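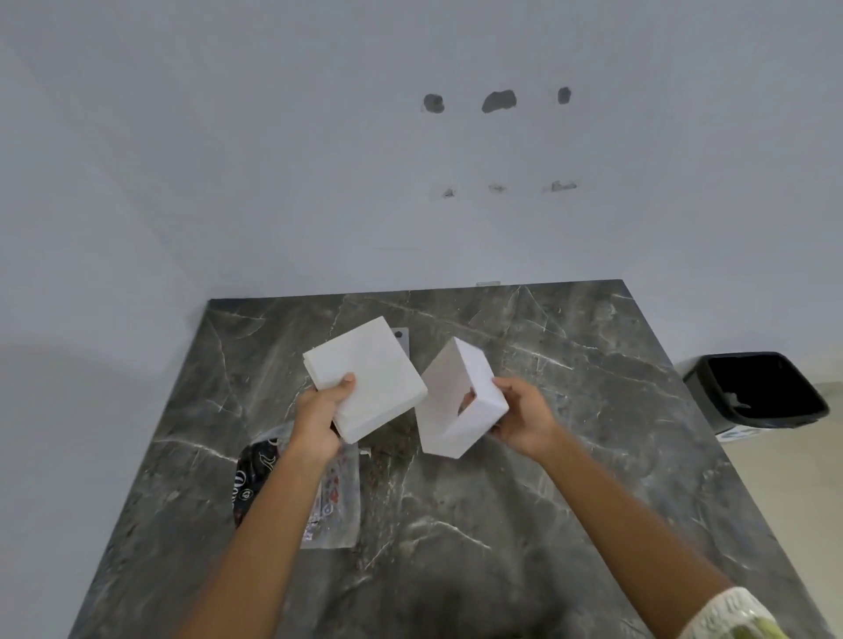
*Putting napkins into a tissue box at a counter, one of the household tasks used with Skirkitar 3.*

**Trellberg releases Skirkitar 3, and asks buyers to read the failures first**

MUDGWAY, November 2020 – Trellberg today releases the third version of Skirkitar, its planning and perception software for two-armed robots. The company makes no claim that the software is ready for the home. It doubts that anyone's is.

Skirkitar takes first-person views of people doing ordinary jobs, splits each job into steps and proposes a plan for a pair of arms. Version 3 adds a new grasp planner for soft and layered goods such as paper napkins, and a checker that stops a plan when the software is unsure where one object ends and the next begins.

In Trellberg's own trials on the napkin job, 77 per cent of plans ran to the end without a person stepping in. The previous version was never tested on the same job, so the company is not calling this an improvement.

"I have sat through a lot of demonstrations where a robot folds one towel, once, and the room claps," said Ginevra Donati, head of software at Trellberg. "What I want to know is what it did with the next towel. A stack of napkins bends and the sheets slide over each other. Our planner still treats it as a solid block more often than I would like."

Most failed plans came down to the same few faults. White card in front of a white wall remains hard for the perception module, and a polished, veined worktop can produce edges that do not exist. Clear plastic wrapping is sometimes missed altogether. Skirkitar 3 will now report low confidence in these cases, though it reports it too often, and users should expect needless stops.

The release comes with logs from 20 household tasks, failed plans included. Six of the tasks have no working plan at all and are listed as such.

Grutum, which builds arm controllers and has had early access since February, gave the release a guarded welcome.

"The checker is useful," said Gianni Grasso, test engineer at Grutum. "The planner is slow, and I would not leave it alone with anything made of glass. But the logs let us see why it went wrong, and that saved us arguing about it."

Skirkitar 3 runs on Linux only. Plans made with version 2 will load but must be checked again before use, as the grasp format has changed. Support for mobile bases, planned for this release, has been put back and has no new date.

Existing licence holders can download the update from their Trellberg account. The logs are free to anyone on request.

**Press contact:** Trellberg Press Office, Mudgway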